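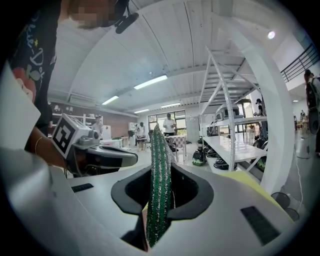

The Standing Order

The desks came on a Monday, 200 of them, in boxes that said Novach on the side and THIS SIDE UP on all six faces.

I was in Facilities then. The company had moved to the third floor of the Rokgate building, and somebody above me had decided that we would all be healthier if our desks went up and down. I had the paperwork. The Novach Riser had a quiet motor, a steel frame in a color called Oat, and a memory for your 3 favorite heights. I have worked with people who couldn't remember one.

For a week it was lovely. You'd hear a hum and a coworker would ascend over the partition like a moderately priced sunrise. Legal stood in the mornings. Payroll stood after lunch, with a hand on one hip. Sales stood all day and told you so.

Then the desks started moving on their own.

It was small at first. I came back from the printer and mine had gone up an inch. I put it down. I went for coffee and it was up again, with my stapler looking surprised. By Thursday the whole row by the windows was at chest height when we arrived, and the chairs sat underneath in the dark like calves.

I called Novach. The hold music was a man whistling. A woman at the service desk asked for my serial number and then asked whether anyone in the office had been leaning.

"Leaning how?"

"On the product. Emotionally or otherwise."

I said I'd check. She opened case 446 and told me to unplug everything overnight, which I did, crawling along the carpet with a flashlight between my teeth. In the morning the desks were higher. They were also facing the elevator.

Management brought in a consultant from Humamgate, a firm that studies how people sit. He walked the floor in socks. His report ran long and cost us $1,573 before tax, and it recommended that we meet the furniture where it was. So we got stools. When the stools weren't tall enough we got the stools with the ring for your feet, and when those weren't tall enough Payroll just stopped being able to see its work, and I can't say the checks got any worse.

The only desk that never moved was the old one in my corner, a Petrauskas, oak veneer, with a drawer that opened if you kicked it. I'd been told to throw it out in the move. I had filled in the form and lost the form. I started taking my lunch there, and then my calls, and by July most of my job. People came and stood near it. Someone from Legal asked if she could put her elbows on it for a minute.

The last night, I stayed late to do the lights. The hum started by the windows and came across the room, row after row, all of them going down at once, slowly, right down to the stops. I had never seen them that low. They looked tired.

I kicked the drawer open, got out my sandwich, and told them they could stay like that till eight.

Comments (3)

oatframe: "Emotionally or otherwise" got me. I have made that phone call.

third_drawer_down: Wanted more about the consultant in socks. Did he bring his own or were they ours?

MargeInBilling: We have the kind with the crank. Nothing has ever moved on its own, including the crank.

Contact | Copyright, all stories remain with their authors | Back to top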